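4.2 Gathering demonstrations in simulation

We collected 1157 demonstrations in the Goline simulator, all of them from the wrist view and all of them driven by people who had been told the job was easy. Operators worked in blocks of 30 episodes with a break after each block, a rule we adopted once we saw what the later episodes looked like without it. An episode starts when the operator presses the pedal and ends when the operator presses it again, or forgets to, in which case a timeout does it for them.

The learner gets the wrist image and the joint state and nothing else. Figure 3 gives a rendered wrist view with the fingers spread over the woven gray surface and nothing between them. Views of this sort take up a larger share of the set than we had planned for. Our first filter threw them out as dead time, and the policy trained on what was left would close its fingers on anything, including nothing. 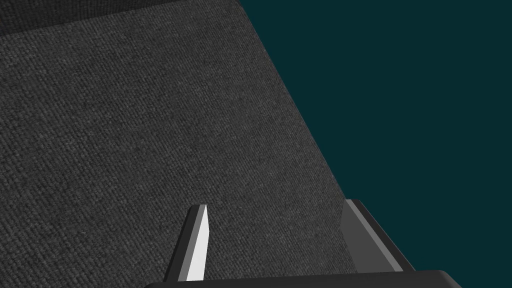 Figure 3. Wrist view in simulation, fingers open and no object held. The plain teal background lies past the edge of the surface.

Simões objected, on reading a draft of this section, that keeping every idle stretch teaches the learner to dawble as its teachers do, and that a cap per episode would be the decent compromise. We tried the cap. With idle stretches held to 100 steps, the policy hesitated less and grasped no worse, so the cap stayed and the objection is hereby upgraded to a contribution.

Labels were the duller problem. The Relteck format wants a single outcome per episode, while the Osport scripts we inherited allow several and contradict themselves freely. We kept the single outcome and had every disputed episode replayed by a second operator, whose verdict was final, if not always cheerful. Episodes that still could not be settled were left out of training and are released in a separate folder.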